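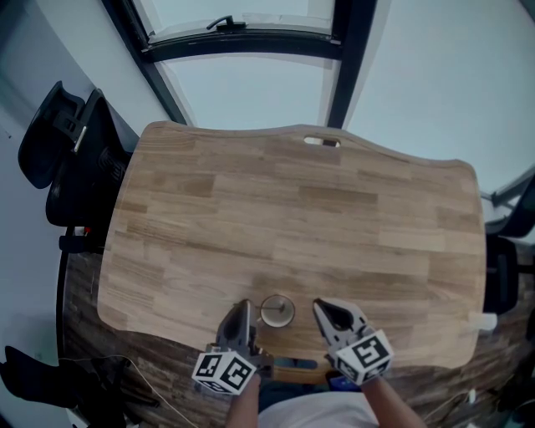

Figure 2. Small white cup near the front edge of the tabletop, with a thin dark stick lying across its opening.

3.2 Work surface and small items

All sessions were held at a table with a light wooden top. The top is made of strips of pale and slightly darker wood, with the grain running from left to right (Figure 2). The back edge is wavy and the corners are rounded. A small oblong handle cutout sits near the middle of the far edge.

We kept this top for the whole study even though Cruickshank's earlier work used plain white boards. A plain board makes it easier to measure positions from above, but people do not usually drink coffee or sort pens at one. The strips also turned out to affect the task. In the pilot, participants tended to line up long, thin items with the grain when given no instruction about direction. We therefore recorded the angle of each item against the strips as well as its distance from the front edge.

The round cup was the smallest container in the set. It was used with and without the stick. With the stick laid across it, the cup has a left and a right side for the person seated at the table, and a small turn of the cup becomes easy to score. Without the stick, only its position was scored. Placements where the stick fell into the cup or onto the table were kept in the data and given their own code.

A total of 73 people took part and produced 3,308 scored placements. Each person worked for 40 minutes with a short break halfway. Items were set down and moved again in an order drawn before the session. Participants were told to put each item where it would be "out of the way but still handy" and were not told what was being measured.

3.3 Room layout

Seating and light can both change where people put things. Umel and Netton, the two sites in our August pilot, differed in both respects, and we could not separate the two effects afterward. The main study used a single room for this reason.

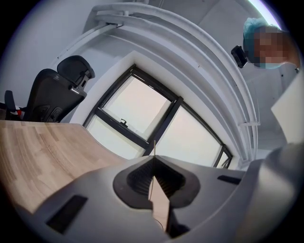 Figure 3. Wooden desk, office chair and window in the study room, seen from a low angle.

The room has a white ceiling and a black-framed window. The office chair is black, with a tall mesh-textured backrest and a separate headrest above it (Figure 3). Chair height was set by the participant before the first item and left alone until the break. The headrest was not adjusted between participants.

Daylight was not blocked. Chun-yin Cheung noted the weather at the start of each session as clear, mixed or overcast, and this note was entered as a factor in the model in Section 4. Glare on the wood was scored separately by Maëlys Bodin from still pictures, on a scale from none to strong.

3.4 Scoring

Distances were taken from the front edge to the nearest point of the item. The wavy back edge was not used as a reference - a point on it can be nearer or farther depending on where along the table one measures. Siu-fong Hsueh scored all placements, and Ghazala Pirzada scored a second time the 20 sessions drawn for the agreement check. Where the two scores differed by more than the width of one strip, Cheuk-hei Lau made the final decision without seeing either score.

Items that hung over an edge were given a negative distance. These cases are reported separately in Section 4.2 and left out of the averages.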